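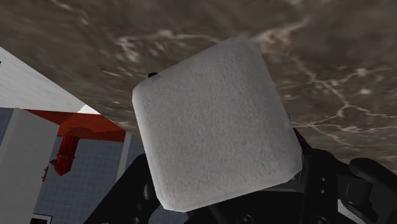

Known Fault: Grip Loss on Wide Blocks, Simulated Wrist View

Scope

Kerach Block Handling is a set of 1,166 simulated pick episodes recorded in the Proltau environment. This notice covers a fault found in 148 of them. It applies to release 4 and to all earlier releases. Users who train or test grasp detectors on this data should read it before use.

Description of the fault

In the affected episodes the gripper closes on a wide block with rounded corners, and the episode is labeled "held." The contact log does not support the label. One finger reports steady contact, while the other reports contact that drops out for up to 200 milliseconds at a time. In most cases the block stays between the fingers during the gap. In others it turns or slides free after the label has been written.

The wrist view alone is not sufficient to identify a bad episode. A tilted block may be held correctly, and tilt should not be used as a filter.

Cause

The collision shape assigned to the block had square edges. The visible shape has rounded ones. Fingers meeting the block near a corner were stopped by a surface that did not match the rendered surface, and the solver alternated between contact and no contact. The labeling script read only the first contact event.

Status

The collision shape has been replaced. Labels have not been corrected in the released files. Affected episodes are listed in traltness_exclude.txt and should be left out of any reported result.

Safety

Policies trained on the uncorrected labels must not be run on the Carrasco test cell. Requests for an exception go to Cristóbal Quiroga, data maintainer.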